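Most of the complaints I hear about wooden kitchen tools come down to moisture. A spoon splits, a spatula goes fuzzy, a cutting board cups, and the owner blames the brand. I have been keeping notes on this since I started making and repairing small kitchen items, and the notes are now long enough to be worth cleaning up.

Wood swells across the grain when it takes on water and shrinks again as it dries. Along the grain it hardly moves. A cutting board glued up from wide flat-sawn strips will therefore change width over a year and stay the same length. If only one face gets wet, that face grows and the board cups away from it. Drying it flat on the counter makes this worse, as the bottom stays damp while the top dries. Stand it on edge.

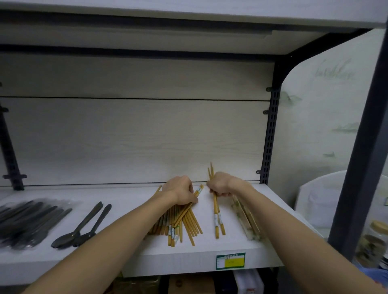 Bamboo gets sold alongside wood and follows most of the same care rules, but it is a grass and its structure is different. The fibers run the length of the stem, with no rays and no growth rings, so a thin piece stays fairly stiff and splits cleanly from end to end. Chopsticks suit it well for that reason. The common pattern, square at the bottom of the fist and tapered toward the tip, like the pale bamboo ones sold in pairs with a paper band, leaves the most material at the handle. The tip is the thin part, and it is also the part that sits in soup. Inspect that end first. Once it feels rough, sanding helps for a while, then the fibers lift again.

Oil is the next subject, and the one I get the most mail on. I tested two finishes over a winter: plain food-grade mineral oil, and a hard wax blend from Broven. The samples were maple offcuts, 11 per finish, washed by hand and left to air dry. Mineral oil needed a fresh coat after 20 washes. The Broven blend went to 40 before water stopped beading. It also costs far more and takes overnight to cure, so for spoons I still use mineral oil. For boards I use the blend.

Kjell Solheim wrote to ask whether soaking a new spoon in water and sanding off the raised fuzz does anything useful. It does. Wet the spoon, let it dry fully, sand at 220 grit, and repeat once. The second wetting raises much less grain than the first. Oil only after that, or you seal the loose fibers in place. 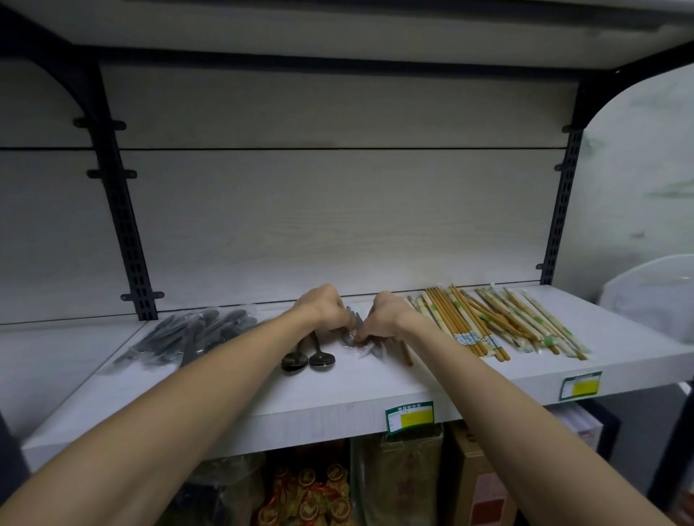 He also asked about dishwashers. The heat is a problem, but the long wet cycle followed by forced drying is a bigger one. The outside shrinks while the core is still swollen, and the surface checks along the grain. Heather Imrie put one of my maple spoons through hers daily as a test and sent it back in April. It had a crack from the rim of the bowl to the neck. The grain ran out at an angle there, which was my error in layout, so I don't count it as a fair result. A second spoon with straighter grain is at her house now.

Still open on my list: whether warming the oil first makes it soak deeper into maple, and whether end grain needs a separate schedule. I have offcuts set aside for both.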